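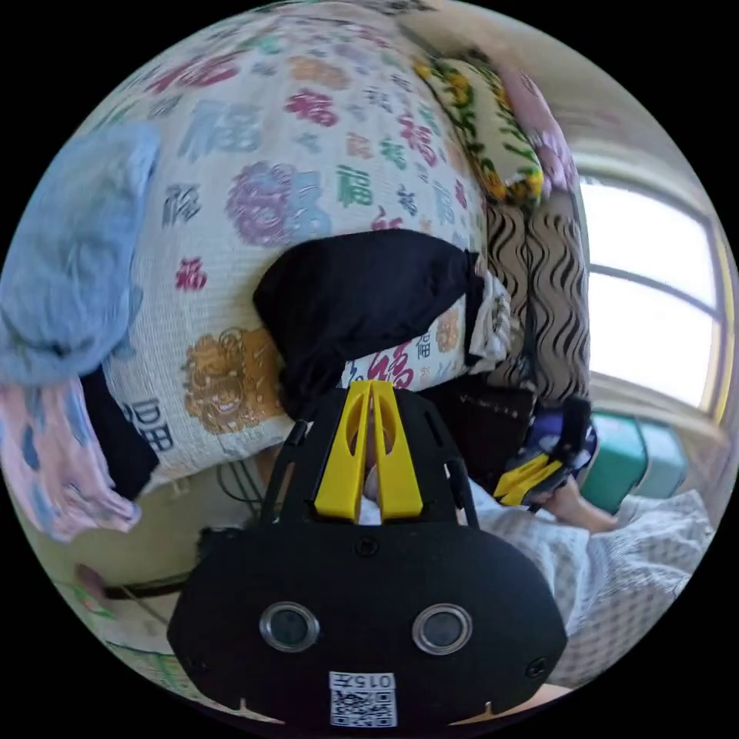
Bunero, August 20, 2024

README for the Margaritis letters

Hi! If you've downloaded the zip and opened this first, thank you, you're already ahead of me with most zips. What you've got is a set of transcribed family letters, typed up by me (Iraklis Sarantis) over a lot of evenings, mostly with the radio on. They were written between two branches of the Margaritis family, one that stayed in Grondis and one that moved to Bunero for work. My grandmother was a Margaritis, so I come at all this as a nosy relative and a very amateur historian.

What's in the folder

letters.csv is the main thing. One row per letter, 2,000 rows in all.
people.csv has everyone who writes, receives or gets gossiped about, as far as I could work them out.
places.csv is short and a bit boring (streets, villages, two boat landings, a bakery that comes up constantly).
notes.txt is me thinking out loud. Read it if you like that sort of thing.

Columns in letters.csv

id: just a number, in the order I pulled the letters out of the boxes. It tells you nothing about dates, sorry.
date_written: as the writer put it. If they wrote "Sunday after the wedding" then that's what you get.
date_guess: my best year, sometimes with a month. Blank means I gave up.
from and to: these match the names in people.csv.
text: the letter itself, in English.
original: the letter in the language it was written in, spelling mistakes and all. I love the spelling mistakes, please don't fix them.
topic: one word picked by me. Weather, money, food, illness, weddings, quarrels and so on.

About the translations

I did these myself, and I'm fluent at the kitchen table but not much further. My great-aunt's letters are the hardest. She drops verbs, she changes subject in the middle of a line, and she has 7 different nicknames for the same cousin (all of them are in people.csv under "aka"). When I couldn't read a word I put [?] and when I could read it but had no idea what it meant I put [??]. There are more of the second kind than I'd like.

Stuff that may trip you up

There are three men named Stelios. I've called them Stelios A, B and C, and I'm pretty sure about A.

The topic column got looser as I went along. Early on I was strict, and by box four I was filing nearly everything under "food" (to be fair, they really do write about food a lot). If you want to count topics, I'd start over with your own labels.

Forty letters are missing their first page. They're marked with a 1 in the partial column, which I added late and forgot to list up top. So there's also a column called partial!

Prices are in whatever money the writer was using, and I haven't converted any of it.

What I left out

I kept back 11 letters that talk about health or money troubles of people who are still living. Please don't write to ask for them. I also took out house numbers, and phone numbers where there were any.

Using it

Go ahead and use it for school, research, a novel, teaching a computer to sound like a worried aunt, whatever you want. I'd ask that you credit the Margaritis letters and don't sell the files as they are. If you print any letter in full, send me a copy, I'd be thrilled.

Changes

Version 2 fixes the accents that got chewed up when I moved everything over from Zustent, my old notes program. It also adds places.csv. Version 1 went up in January and had one whole box entered twice, so if you have that one, delete it and grab this instead.

Corrections are very welcome, especially from anyone in Grondis who can tell me where the second boat landing was.

Iraklis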